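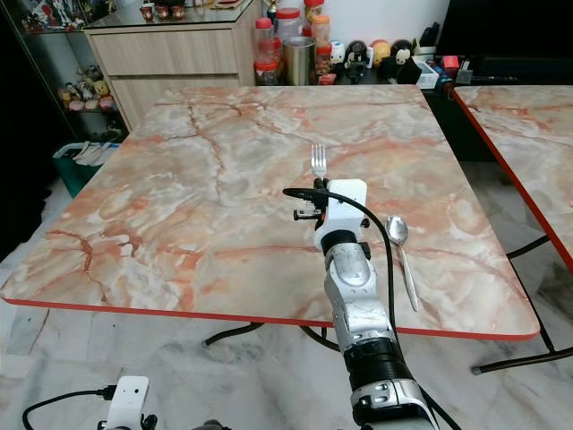 Odero > Take Part > Open Day

Call for participants: table-setting robot open day

Odero is looking for 47 adults to visit us in Nemness in May and try our table-setting robot. You will watch one demonstration, then guide the arm yourself with cups, plates and cutlery.
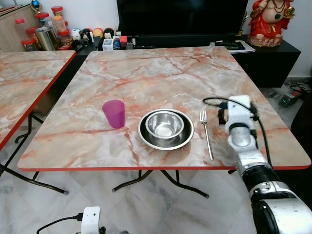
M. Guerreiro
Visitor Coordinator, Odero

You do not need any technical knowledge. We ask only that you are 18 or older and can stay for the full visit. Please tell us when you write if you prefer to sit. 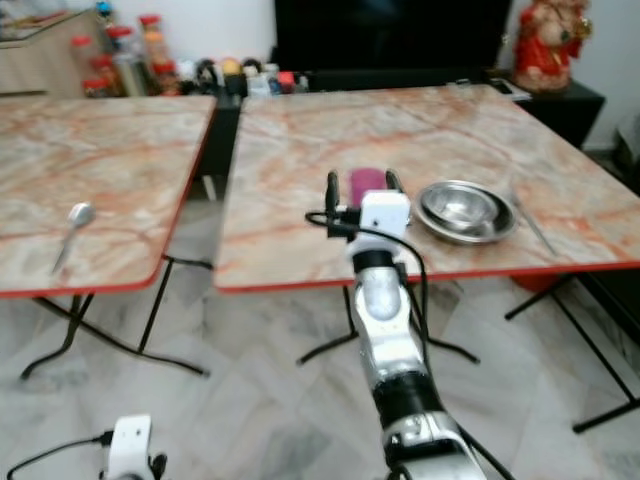
How to apply

Send a short letter to our Nemness office with your age and the days you are free. Every participant receives a travel payment of 400,

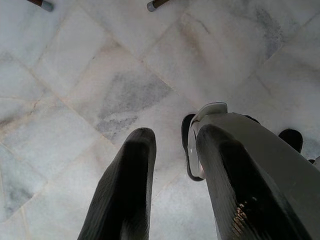 paid in local currency on the same day. We answer all letters, also when the places are full.

Last updated: 19/03/2018

Related
Cluswood open day: questions from visitors
Work with us: demonstration assistant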